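Home Contents Authors Search Previous Next

3. Construction and Workshop Installation

3.1 Setting and constraints

The arm was built in the shared workshop at Prollville between the spring and the end of July. The workshop is open to all of its members, and the bench assigned to the project is also used for plaster work, bicycle repair and small woodworking jobs. Two conditions followed from this arrangement. The arm had to be removable from the bench by one person without tools, and it had to tolerate a work surface that could not be kept to laboratory standards. Both conditions were written into the member agreement before any parts were ordered, and neither was relaxed during the build.

The authors divided the work by subsystem. Grímsdóttir was responsible for the gripper, the wrist camera mount and the calibration procedure. Torvik was responsible for the base, the joint drives and the wiring. Software was written jointly and kept in a single repository on a workshop computer.

3.2 Base and joints

The base is a welded steel plate with a clamp at each side. An earlier version used bolts, which were abandoned after the first month because removal took too long and the threads filled with sawdust. The clamps hold the base firmly enough that no shift could be measured after a full evening of motion at the speeds reported in Section 4.

The joint drives were bought secondhand from Nascombe, a dealer in surplus factory equipment. They were delivered without documentation. Torvik recovered the wiring order by testing each lead in turn, and the resulting table is given in Appendix A. One drive was found to have a worn bearing and was replaced before assembly. The links between the joints were cut from square aluminum tube on the workshop saw, and the cut ends were filed by hand. This left small differences in length between the drawing and the finished part. These differences were measured after assembly and entered into the arm model, so that the model describes the arm as built.

Cables run along the outside of the links and are held with cloth ties. Running them inside the tube would have given a cleaner appearance, but it would also have required the arm to be taken apart for each repair. During the test period the wrist cable was replaced twice, and each replacement was completed without removing a joint.

3.3 Gripper

The gripper has two fingers driven by a single motor through a pair of matched gears. Both fingers are black, with a rough outer surface intended to hold smooth or glazed objects. The surface wears with use, and the tips wear first. Wear at the tips was accepted as a running cost of the design. A finger can be removed and refitted in a few minutes, and the finger drawing is included with the supplementary files.

Closing force is limited in software by watching the motor current. The limit was set by closing the gripper on a folded towel and then on a series of household objects, raising the value a little at each trial. The value finally adopted is low. It allows the arm to hold a mug by the handle, but it does not allow a heavy tool to be lifted, and members were told of this limit at the introductory session.

3.4 Camera mount and approach pose

A small camera is fixed at the wrist and looks toward the fingertips. The mount was printed in one piece and then sanded where it meets the wrist flange. Its position was chosen so that both tips remain in view while the arm is above the work. This makes it possible to judge the line between the gap and the part to be grasped from the camera view alone, without a second camera over the bench.

For tasks involving mugs, the arm is brought to an approach pose before the fingers close. In this pose the gap between the fingers faces the handle, and the final motion is a short, straight advance. Inverted mugs were included in the object set because members commonly leave cups upside down after rinsing. An inverted mug also presents the camera with a view that differs greatly from that of an upright one: the base becomes the largest visible surface, and any logo, print or dirt on it may be mistaken by the detector for an edge. Figure 1 gives the wrist camera view for an inverted mug in a light-colored tray, with the handle toward the gripper.

The tray serves to mark the limits of the working area and to give the detector a plain background. Trials made directly on the veined marble produced false outlines along the veins, and the spots on the stone were at times reported as small objects. With the tray in place these reports fell away, although specks on the tray floor were still picked up on occasion. A minimum size was therefore added to the detector, and marks below that size are ignored.

3.5 Calibration

Calibration relates the camera view to the position of the fingers. The procedure uses a printed card placed in the tray, which the arm views from 14 poses. Early attempts used fewer poses and gave results that varied from one evening to the next. The full procedure is carried out whenever the arm has been clamped back onto the bench, and the result is stored with the name of the member who performed it.

The software library supplied by Björklund was used for the fitting step. It was modified in one respect only: poses in which the card is partly hidden by a finger are now rejected before fitting. The current calibration was completed on 28 August 2025 and was used for all of the trials reported in Section 4.

3.6 Records kept during the build

A paper logbook was kept at the bench. It contains 47 entries covering parts fitted, faults found and changes made to the wiring. Camera images were stored separately, and 2,001 of them were retained for training the detector after blurred images had been removed. The logbook has been scanned and deposited with the Tarkau archive together with the drawings.

Figure 1. Wrist camera view of an inverted cream-colored mug in the tray. The handle points toward the gap between the two gripper fingers. Dark marks are present around the base of the mug, and the marble work surface extends beyond the tray on both sides. 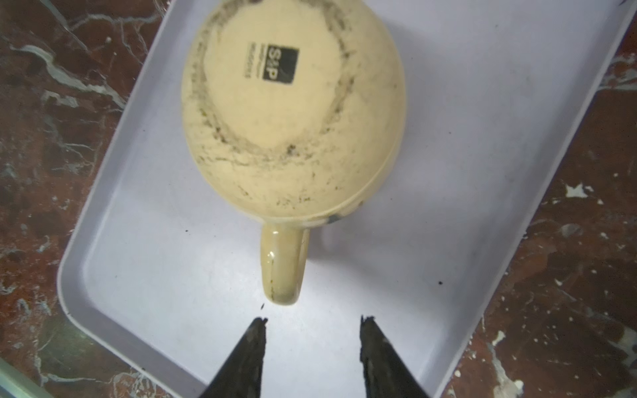 4. Trials and Results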